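Bimanual budget check: what am I leaving out?
Board: Purchasing and Planning

vzanetti
Posted 7/27/25
I have to submit an equipment request for a two-arm mobile setup and would like a sanity check before it goes in. Application is household pickup: floor clutter, bagging, some bed and sofa tidying. Current draft:

Two arms, Skodov, with controllers
Two parallel grippers, two-finger
Head camera plus one wrist camera per arm
Base and battery
Spare finger pads, 3 sets
Compute

Integrator is Tisitz. Their quote has no line for cabling or consumables. Delivery would be January if the order is placed this quarter. What have I missed?
— Viola Zanetti

k_tokgoz
Cabling. Put in a line for replacement cables and a separate one for cable management. On our Skodov pair the arms have been fine and the gripper leads have not. We replaced the first one after 117 hours of run time. Strain relief from the vendor is a zip tie.

Also ask Tisitz who pays freight on warranty returns. It is not in their standard terms.

ashton.s
Agree on cables, disagree on buying them from the arm vendor. Chraibi makes an equivalent lead and sells single units. Same connector, softer jacket. Kadir, were yours failing at the connector or mid-run?

k_tokgoz
Connector end, both times. A softer jacket will not change that. It will snag less, I grant you.

mvukcevic
Three sets of pads is low if you work on carpet. Fibers load the pad surface and friction drops well before there is visible wear. We budget 500 a quarter for pads and cleaning supplies and normally spend it.

I would also question the wrist cameras. For floor pickup ours were occluded by the object for most of the grasp. One good head camera and better lighting got us further for less money.

vzanetti
Pads noted, I will raise it. I am keeping the wrist cameras for now. The bedding work needs them.

ashton.s
Mateja, that depends on the mounting. Ours are offset outboard of the fingers and they see the contact point fine. I would not cut them on the basis of one bracket design.

mvukcevic
Possibly. The offset bracket adds width, and width is what you run out of next to a bed frame.

tmorelli
My two cents is on end effectors, the line everyone copies from the arm quote without looking at it. Trash pickup in a bedroom is what we do most.

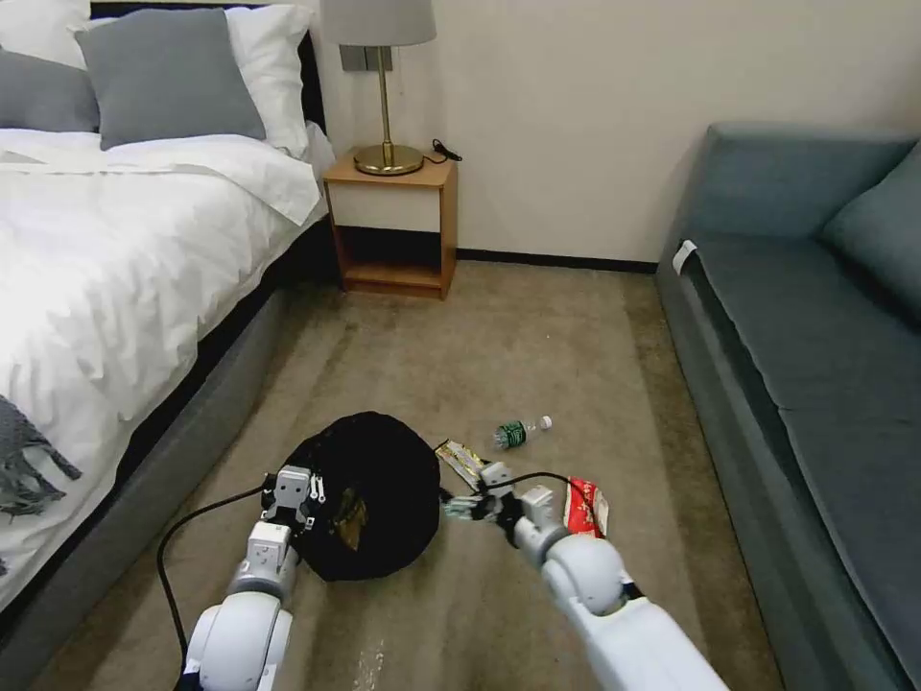
Gripper selection should follow the softest item on the object list. Rigid items are easy to grasp. A crumpled wrapper like the one in the right gripper has no fixed geometry, so opening width hardly matters and fingertip compliance matters a lot. The mesh bag is the second problem: it slumps, and the left arm is tied up with it while the right one handles the wrapper. A rigid bin would free that arm, so price the container along with the grippers. We tried Skenico compliant tips at 947 for the pair. Expensive, but I would buy them again before a second set of arms.

k_tokgoz
A rigid bin does not solve it if the customer spec says bag. Ours does. Then you need both arms and the cycle time that goes with them.

Also, cable over the right gripper in yours. Same complaint as mine.

tmorelli
Fair on the spec. And yes, rerouting is on the list. We have a quote for sleeves and have not ordered.

ashton.s
One more item: crumbs. Two-finger grippers do nothing for loose debris like that patch on the carpet. Either write it out of scope in the request or add a vacuum tool and a tool changer, and the changer is the costly part. I have seen a request bounced over this because the reviewer asked what happens to the crumbs.

vzanetti
Writing it out of scope. Revised list:

Cables: two spare gripper leads, sleeves, proper strain relief
Pads: quarterly line, per Mateja's figure
Compliant tips, one pair, Skenico
Containers: one mesh bag, one rigid bin, both to be tested
Wrist cameras: kept, bracket to be decided
Freight on returns: question sent to Tisitz

Arms unchanged.

mvukcevic
Add a hand vacuum for the operator. It comes out of general supplies and does not need approval.

k_tokgoz
Order four leads. Lead time on ours was longer than the life of the one we were waiting to replace.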